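COMMUNIQUÉ DE PRESSE

Surveillance des virus respiratoires : le dispositif Belay étendu à 136 communes

L'Agence sanitaire de Sinmont élargit le périmètre du suivi des eaux usées et modifie les règles de déclenchement des mesures applicables aux établissements recevant du public

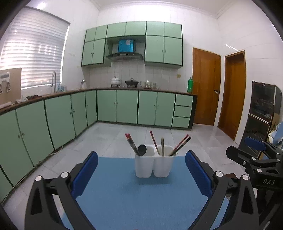

Sinmont, octobre – L'Agence sanitaire de Sinmont annonce l'extension du dispositif Belay, consacré à la détection des virus respiratoires dans les eaux usées. Le périmètre, jusqu'ici limité à l'agglomération centrale et au bassin de Trustodham, couvre désormais 136 communes. Les nouveaux points de prélèvement sont en service depuis le début du mois.

Le dispositif repose sur des prélèvements automatiques, proportionnels au débit, effectués en entrée de station d'épuration. Chaque échantillon composite est constitué sur une période de vingt-quatre heures, conservé au froid, puis transmis au laboratoire de Trustodham. Les analyses portent sur le SARS-CoV-2, les virus grippaux de types A et B et le virus respiratoire syncytial. La fréquence est fixée à 2 prélèvements par semaine et par station pendant la période hivernale.

Les concentrations mesurées sont normalisées selon le débit journalier et la population raccordée. Cette correction limite l'effet des épisodes pluvieux, qui diluent les effluents dans les réseaux unitaires. Les valeurs obtenues sous le seuil de quantification sont conservées dans la série et signalées comme telles.

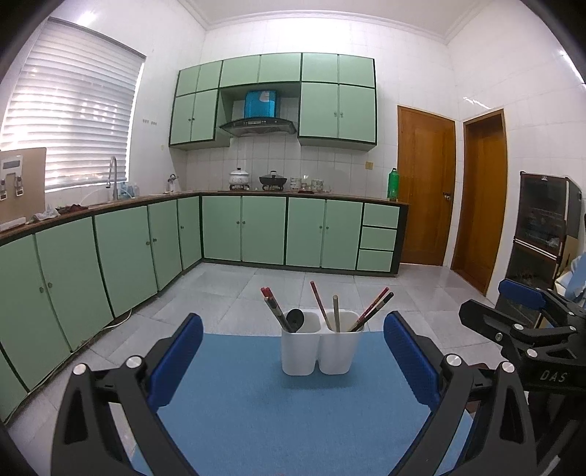

Les résultats servent au classement de chaque secteur sur une échelle à 5 niveaux. Le passage au niveau supérieur intervient lorsque l'indicateur dépasse la valeur de référence pour deux prélèvements consécutifs et que cette hausse est confirmée par les données de consultation en médecine de ville. Une hausse isolée n'entraîne aucune modification du classement. Le retour au niveau inférieur obéit à la même règle de confirmation.

Les niveaux 1 et 2 correspondent à une surveillance courante. À partir du niveau 3, le port du masque est recommandé dans les établissements de santé et les structures d'hébergement pour personnes âgées. Le niveau 4 rend cette mesure obligatoire pour les visiteurs et le personnel. Au niveau 5, l'autorité compétente peut fixer, par arrêté motivé, une jauge dans les salles closes. La durée de l'arrêté est précisée dans le texte et toute prolongation nécessite une nouvelle décision.

Les commerces, les restaurants et les établissements scolaires ne sont pas soumis à des mesures automatiques. Leurs exploitants sont invités à vérifier le fonctionnement des systèmes de ventilation et à tenir à jour le registre d'entretien. Le guide technique correspondant a été révisé et peut être retiré auprès des services municipaux.

Les données sont intégrées à la plateforme Skurura, accessible aux collectivités, aux hôpitaux et aux laboratoires partenaires. La base comprend à ce jour près de 1 000 séries d'analyses validées. Une version publique, mise à jour chaque semaine, présente les courbes par secteur. Les secteurs dont la population raccordée est trop faible sont regroupés avec un secteur voisin avant publication.

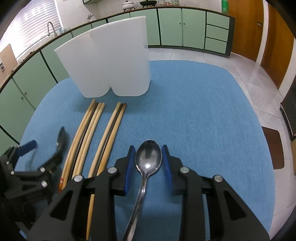 Cuillère en métal tenue entre deux patins bleus.

Les communes dépourvues de station d'épuration collective restent hors du périmètre. Leur classement est établi par référence au secteur hospitalier dont elles dépendent.

Le protocole de prélèvement, la méthode de normalisation et la table des valeurs de référence sont annexés au présent communiqué. Les demandes des rédactions sont à adresser au service de presse de l'Agence sanitaire de Sinmont.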